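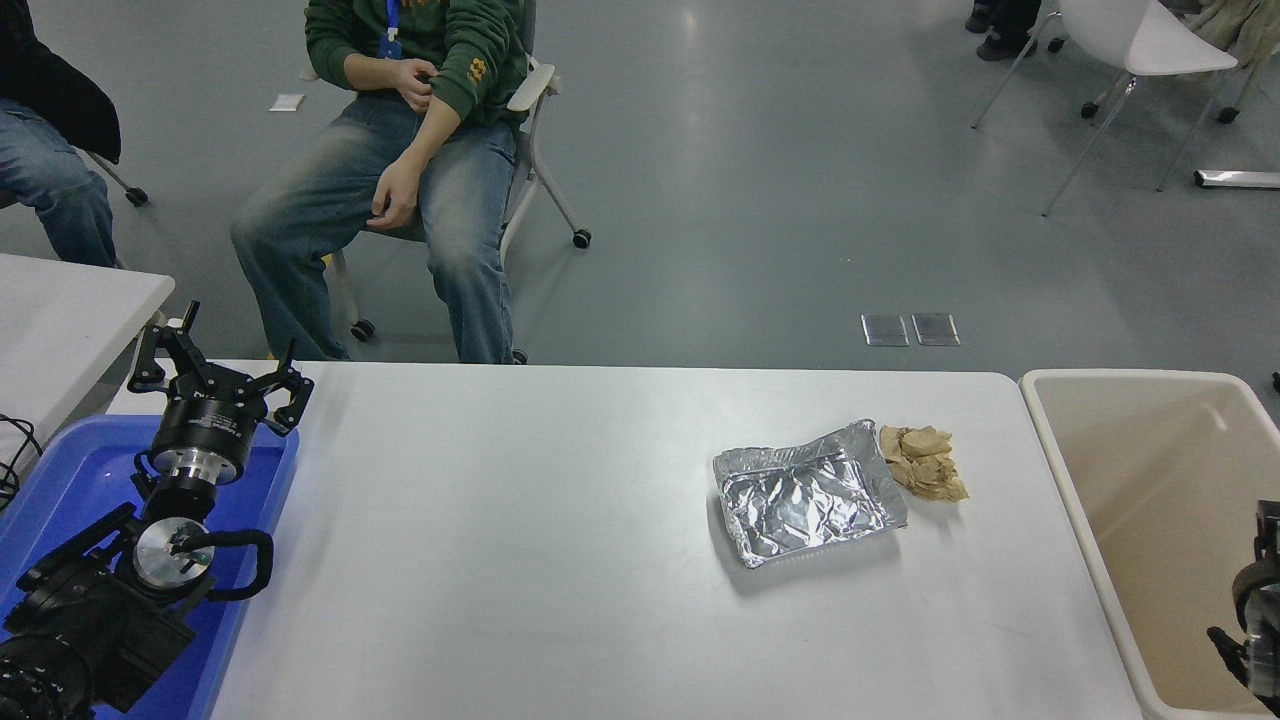 2. Clearing the table after lunch – what goes where

Project report, Liudmyla Kuzmenko, group Elis. Handed in Jul 28, 2018

Our question was pretty simple. When people finish eating at a shared table, what gets left and what has to be decided about it? We picked foil trays and paper because thats what we kept finding in May, when we did the first round in the Bultano room.

Setup: white table, one foil tray, one wad of tan paper, big beige bin at the side. Paper touching the corner of the tray. We wanted the two things close together so that people would be tempted to grab both in one go.

Survey went out to 1000 students, 519 answered. Most said foil is recycling. Fewer were sure about foil with food on it. Brown paper was the messy one – compost, paper, trash, all three came up a lot, and some people just wrote "depends".

3. Notes on the foil

Trays get crumpled fast. The lining makes it worse, it has creases everywhere and crumbs can hide in them. Shallow trays are easy to fold flat but then you can't wipe them properly.
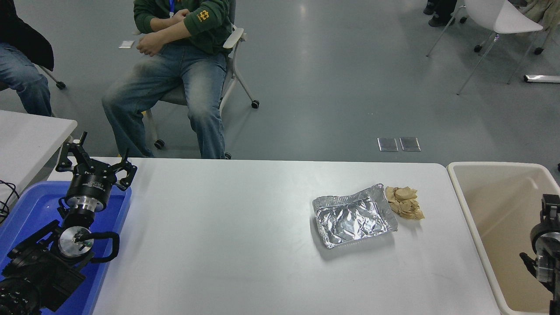

So our rule ended up being wipe first, fold second. Paper goes separately, even when its right up against the tray. Dimitrov wanted a rule for greasy paper too but we ran out of time, see the Trarkonico handout for his draft.

4. Problems

– one bin is not enough for a sorting project, should of had two at least
– survey question 7 was confusing, people skipped it
– we never weighed anything

5. Next time

Labels on the bin before we start. Ask about greasy paper seperately from clean paper. Also shorter survey, 40 questions was too many and the answers get very short toward the end.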